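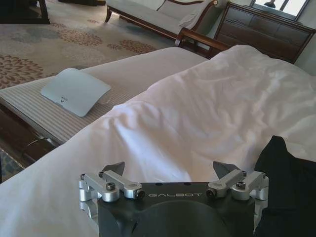 Second half: the guesthouse at Nondport, and what I got wrong about it

(Water first. Give people a moment to sit down again after the tea.)

Welcome back, everybody, and thank you for not all slipping off to the garden. Before the break I talked about the ferry and the long road up the coast, and I promised I would get to the place itself. So, Nondport.

I had gone expecting a sort of convent. I'd read two old letters from a woman who stayed there in her twenties, and from those I had built up a whole picture in my head, with silence at meals and a bell at five in the morning and somebody stern at the door taking away my novel. The somebody at the door was Els Van den Broek, in gardening gloves, and the first thing she asked was whether I could drive a van.

(Pause. This usually gets a laugh, let it.)

I could, as it happens, so my first afternoon of spiritual retreat was spent fetching onions from Claladari, 18 kilometres inland, on a road with more goats on it than cars. I mention the onions for a reason. The house takes in pilgrims, and has done for a very long time, but it also feeds anyone who comes to the kitchen door at midday. I hadn't understood that from the letters at all. Guests pay what they can, and the paying guests more or less carry the kitchen.

The walk. Most people come to Nondport for the steps up to the chapel, and I'm sure one or two of you have seen them on a postcard. There are 488, and the local habit is to stop at the little landing under the fig tree and say the name of someone you're missing. I'm not a religious person, as most of you know, and I was quite ready to stride past it. Well, I didn't. I stood there a good ten minutes with my hand on the wall. My father would have hated the steps and loved the view.

(Don't go on about Dad. Move along to the register.)

The register is a big ledger kept in the hall, and every guest writes in it on the last morning. Els let me sit with it for two evenings. The volume I had began with an entry by a schoolteacher called Postma, who came for a weekend and stayed the winter mending shutters. There are 1,003 entries in that one book, numbered down the margin in several different hands. Some people write a page and some only put their name. One simply says "soup very good, knees very bad", and I've thought of it on every hill since.

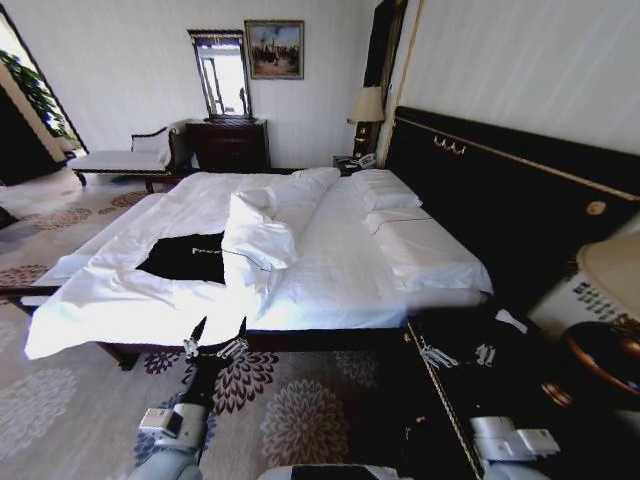 What struck me, reading it through, was how seldom anyone wrote that they had found peace, or answers, or whatever it is we tell our families we're going away for. They wrote about the person in the next room. They wrote about the weather and the washing-up. One man had walked for nearly 103 days to get there and gave the whole of his entry to a dog called Jikik, who slept on the porch and would not be moved for pilgrims or the postman.

(If time is short, skip the dog and go straight to the practical part. It's ten past four at the very latest by here.)

Now, for those of you thinking of going, and I do hope some of you will, a few things I wish I'd known.

Go in the spring or leave it till late September. I went in August and the upper rooms were like a bread oven by mid-afternoon.

Write ahead, on paper if you can manage it. Els does have a telephone but she regards it with deep suspicion, and a letter gets you a proper answer, sometimes with a recipe in it.

Take shoes you've already worn in, a torch for the lane, and something small for the kitchen. I took tea. It was received very kindly and I saw it again on a high shelf, so perhaps take coffee.

And if you're asked to do a job, say yes. Nobody has to, and plenty of guests only want to sit quietly with a book, and they are left to it. But I learned more peeling vegetables beside people whose language I barely speak than I did on the chapel bench — and I gave the chapel bench a very fair try.

(Read out the last bit of my own entry if the room feels right for it. Blue notebook, back page. Otherwise straight to questions. Remember to repeat each question for the people at the back, and to say the address is on the sheet by the door.)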